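Home | Essays | Archive | Write to us

The planner is not the problem

Every few months someone sends me a new planner and a chart to go with it. The April one came from a team at Nomgate, and it was quick. It also assumed that each object has one tidy pose and a known outline. Candy doesn't. A twist wrapper and a crimped packet are different shapes with different ways to be pinched, and on a wrinkled bedspread the surface under them isn't flat either.
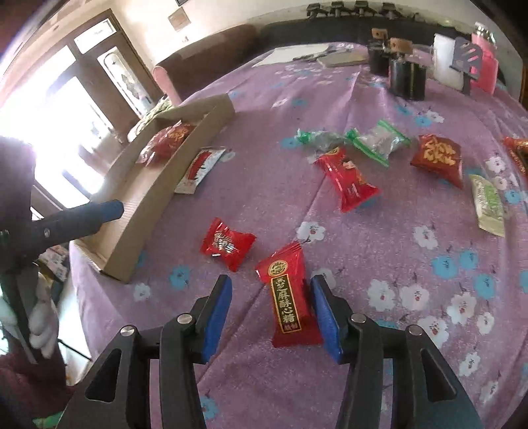
I'd want to know what the perception code reports when a shiny wrapper catches window light. Most stacks I've read return a confidence number and carry on. Ya-wen Tu went through 300 grasp logs at Sirkville and found the score told her almost nothing about which attempts would slip. Her team kept the score anyway, and the dashboard still shows it in green.

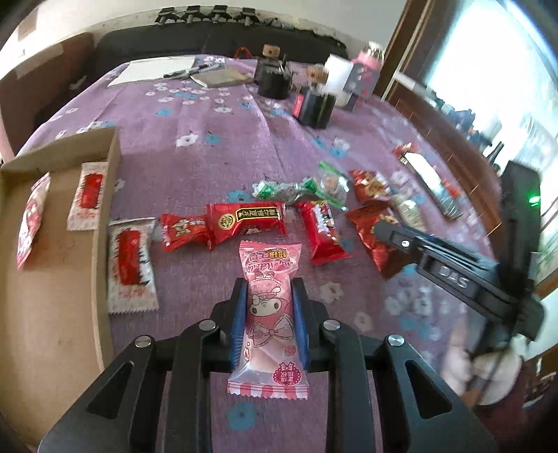

Then there is the tooling. We have 3 replay viewers and none of them agree on timestamps. I would trade any new policy for one viewer that did. Until then I don't believe a 90 percent success figure, mine included.

Comments

Lok-yiu Chang: Timestamps, yes. We lost a month to that.

Stamatia Stergiou: Unfair to planners. Ours handles soft packaging fine.

Szu-yu Peng: Fine on which packaging, though?

Contact | Copyright August 2024 Trunia | Back to top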